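Robots at Work: A Young Visitor's Guide to the Open Day

Information for students in Years 3 to 6

Each June, the Skevard Learning Centre opens its robot laboratory to school groups. Students who come to the open day will watch a robot arm working with bowls, plates and cups. This guide explains what a robot arm is, how it picks things up, and why scientists ask it to do a job that most people learn at home. Please read it with your class or your family before the visit.

What is a robot arm?

A robot arm is a machine that can reach, turn and hold. Your own arm bends at the shoulder, the elbow and the wrist. A robot arm also bends at its joints, and each joint has a motor inside it. When several motors turn together, the arm can move smoothly from one place to another.

At the end of the arm is a part called the gripper. It does the work of a hand, although it is much simpler. You have four fingers and a thumb on each hand. Many grippers have only two fingers, which open and close.

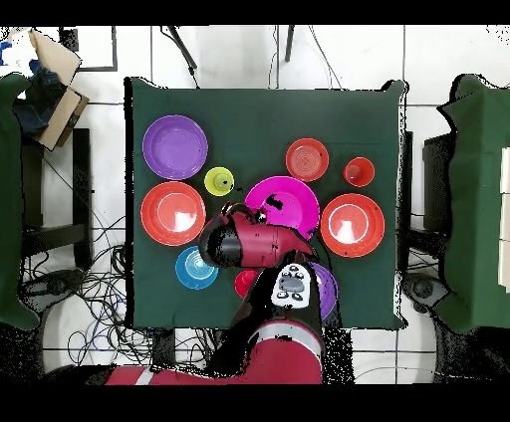 A robot arm does not know what a cup is for. It must be given instructions, and these instructions are called a program. Some programs list every movement in order. Others let the robot learn from many examples, in much the same way that you learned to tie your shoelaces by watching and trying.

Why bowls and cups?

Picking up a bowl seems easy. Your brain works out where the bowl is, how wide to open your fingers and how hard to squeeze, and it does all of this before you have noticed. A robot has to have each of these things worked out for it.

Round objects are a good test. A bowl has a thin rim and sloping sides, so the gripper must come down in the right spot. One finger may go inside the rim and the other outside. If the fingers are too far to one side, they can miss the bowl or knock it over. Shiny surfaces are difficult as well. Bright lights make white spots on the plastic, and a camera may have trouble judging the shape underneath. 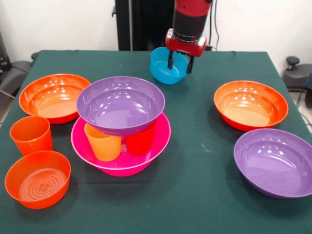
The gripper reaches a small light blue bowl at the back of the table.

Stacking is harder again. The robot must choose what goes on the bottom and what goes on top. A wide bowl makes a steady base. A bowl placed on two cups needs to be well balanced, or it will tip. Engineers learn a great deal from stacks that fall down, and students should not be surprised if this happens during a demonstration.

Words to know

Gripper: the part of a robot that holds things.
Joint: a place where the arm bends or turns.
Program: the instructions that a robot follows.
Sensor: a part that collects information, such as a camera.
Rim: the top edge of a bowl or cup.

What happens on the day?

School groups visit on Friday. Each demonstration lasts 40 minutes and is led by Seema Shukla, the Centre's education officer. Students will sit in groups of six behind the yellow line. They will first watch the robot at work, and will then be invited to ask questions. Every group will also try the Bremier Challenge, in which students move cups using two rulers in place of fingers. Most people find that they have to slow down quite a lot.

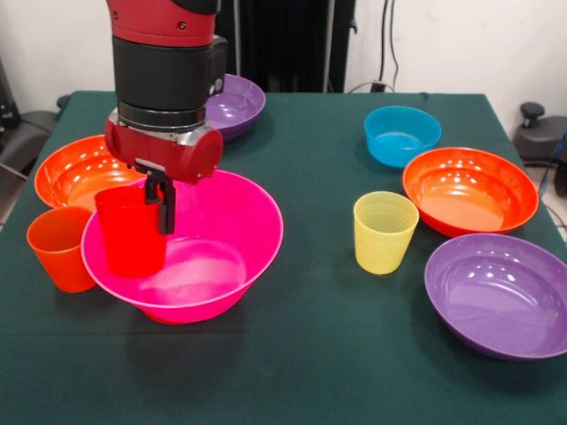
How does a gripper hold a cup without crushing it?

The fingers close only as far as they need to. Some grippers can sense how hard they are pushing and stop when the hold is firm. Others are told in advance how far to close for each kind of object.

Rules for visitors

Stay behind the yellow line at all times.
Keep hands, hats and bags away from the robot.
Use a quiet voice while the arm is moving.
Tell an adult at once if something falls on the floor.

The person running the demonstration can stop the robot at any moment by pressing the stop button. If this happens, please remain seated and wait for instructions.

After your visit

Try this activity at home or at school. Ask a friend to be the robot and to close their eyes. Using words only, guide your friend's hand to a plastic cup and help them place it inside a bowl. Then change places. Write down the instructions that worked well and bring them to class.

Teachers may collect activity sheets from the front desk before leaving the Centre.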